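Print this article | E-mail this article

House rules: writing good practice for hand-held grippers

When Skarkum began paying people to collect handling data in their own homes, its written guidance ran to a single page. It said to charge the gripper, clean the lens and keep fingers out of the way. The version issued in March runs to 13 pages, and most of the added length deals with matters that have little to do with the gripper.

The collectors work alone, in kitchens, hallways and bedrooms. They pick up household items with a two-fingered tool that carries a camera, and the recordings are used to train robot arms. A person holds the tool, so the safety rules written for powered arms mostly do not apply. There is no cell and no fence. What remains is a set of questions about homes, privacy and consistency, and until recently each company answered them in its own way.

Skarkum and Natik, a smaller outfit that does the same kind of work, now share one rulebook. It was drafted over the winter by staff from both firms, with help from Tomić, a consultancy that normally writes procedures for warehouses. The drafters read 223 incident notes sent in by collectors. Very few involved an injury. Pinched skin came up, and so did tripping over a charging cable. The rest were about recordings that should never have been made, or that could not be used once they had been.

The first section covers consent. Anyone who lives at the address has to agree in writing before work starts, and can withdraw a room at any time. Visitors are asked at the door. A collector who forgets must delete the session and report it, and the report does not count against them. Both companies argued over that last point. Natik wanted a penalty after the second report. Tomić's view was that a penalty would stop the reports and leave the mistakes in place, and Skarkum agreed.

The second section covers what may be in view. Mail, medicine labels, bank cards and screens showing personal accounts have to be moved or covered. Faces and mirrors are out. Ordinary clutter is allowed, and the rulebook is firm about this. Early collectors had a habit of tidying before they recorded, and the result was 398 hours of bare tabletops. A robot trained on those does well on bare tabletops.

The third section is about the items themselves. Anything sharp, hot, breakable or alive is excluded. Sealed food is fine. Opened food is not, unless the task sheet asks for it. Collectors are told to wipe the finger pads between food items and anything else, and to swap the pads when the texture wears down - a worn pad changes how an object slips, and the change does not show up well on camera.
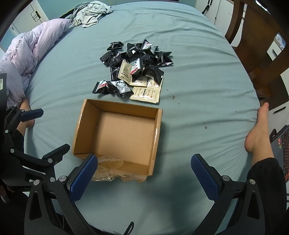
Soft surfaces get a page of their own. A mattress gives under a load, so the height of an object shifts as the tool or the collector leans in. The rule is to let the surface settle before each pick and to avoid changing position halfway through. Containers should stay where the task sheet puts them. If one slides, the collector finishes the pick and then starts a new recording.

The last section limits working time. Sessions stop after 150 picks, followed by a break of at least 20 minutes with the tool set down. The limit came from wrist complaints, and it is the rule collectors dislike most, because they are paid by the recording. Skarkum has since moved to an hourly rate. Natik says it is looking at the numbers.

None of this is a standard in the formal sense. Zendberg, which buys recordings from both firms, has made the rulebook a condition of its contracts, and that may do more for it than a certificate would. A second edition is planned. It will cover shared housing, where the consent rules have proved hard to follow - a hallway can belong to six people, and getting six signatures takes longer than the work.

Comments (3)

gripandgo: I did this for a few months. The break rule is right but the hourly pay needed to come first.

M. in Duluth: Who checks that the deleted sessions are really deleted? The article skips that.

tablesaw_ret: We had the same fight over penalties for near-miss reports at the plant. Took years to settle.

Related articles

Who owns a recording of your kitchen?
Warehouse arms and the return of the painted line
Reading a risk assessment without falling asleep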